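Imprimir | Enviar por correo electrónico

NOTA DE PRENSA

Dorkavmont publica su revisión anual de la cartera de renta fija, con menos sobresaltos de los temidos y más páginas de las deseadas

El Instituto de Crédito Dorkavmont ha hecho pública hoy la revisión anual de su cartera de renta fija, un documento de 328 páginas que incluye, en atención a los lectores con obligaciones familiares, un resumen de 19. La revisión cubre la composición de la cartera, el calendario de vencimientos y la política de reinversión hasta el próximo mes de abril.
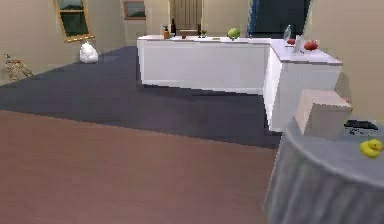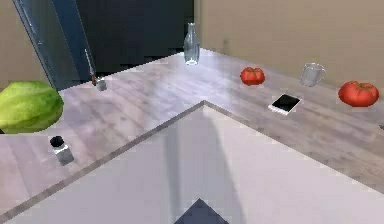 Al cierre del ejercicio, la cartera sumaba 900 millones de euros, repartidos entre deuda pública, cédulas hipotecarias y una partida menor de pagarés de empresa que el consejo lleva tres ejercicios describiendo como «residual». Sigue siéndolo, y sigue ahí. El plan aprobado prevé dejarla vencer sin renovación, de modo que la próxima revisión pueda prescindir del adjetivo.

La novedad principal afecta a los vencimientos. Hasta ahora, el instituto reinvertía el principal de cada título en otro de plazo similar, práctica cómoda que concentró demasiados vencimientos en los mismos trimestres. A partir de este ejercicio se aplicará un calendario escalonado. El cambio se hará sin ventas anticipadas: los títulos que ya están en cartera se mantendrán hasta su vencimiento, incluidos los que se compraron cuando los tipos parecían dispuestos a no moverse nunca.

Esos títulos merecen un capítulo propio y lo tienen, el sexto. Su valor de mercado es inferior al contable, circunstancia que el informe explica con cuatro gráficos y una serenidad admirable. El instituto recuerda que la diferencia no se materializa mientras no se venda. Recuerda también que la frase anterior figura en todas las revisiones de todas las carteras en esta situación, y que no por ello deja de ser cierta.

Las proyecciones de ingresos se han elaborado con el modelo Farouk, que sustituye a la hoja de cálculo empleada hasta el ejercicio pasado. El modelo contempla tres trayectorias de tipos - estable, descendente y la que el texto denomina «incómoda» - y publica los resultados de las tres. En la trayectoria estable, el margen de la cartera mejora de forma gradual. En la incómoda tarda bastante más, y el informe dedica a la demora un anexo completo.

La verificación externa ha correspondido a la firma Wuditz, que formuló 99 observaciones al primer borrador. La mayoría se refería a notas al pie. Todas han sido atendidas, aunque alguna ha generado, a su vez, una nota al pie. La custodia de los valores continúa a cargo de Flelteck en las condiciones ya conocidas, con una rebaja de comisiones que el instituto califica de moderada y Flelteck de generosa.

El documento íntegro, el resumen y las tablas de datos pueden consultarse en la sede del instituto y en su página web, en la sección de publicaciones. Las tablas se ofrecen por primera vez en un formato que permite copiar las cifras sin teclearlas de nuevo, petición recurrente de los analistas.

Las proyecciones contenidas en la revisión no constituyen un compromiso de resultados ni una recomendación de inversión. El servicio de prensa de Dorkavmont atenderá consultas hasta las 18:00 horas; las relativas al capítulo sexto, preferiblemente por escrito.

Imprimir esta página | Enviar por correo electrónico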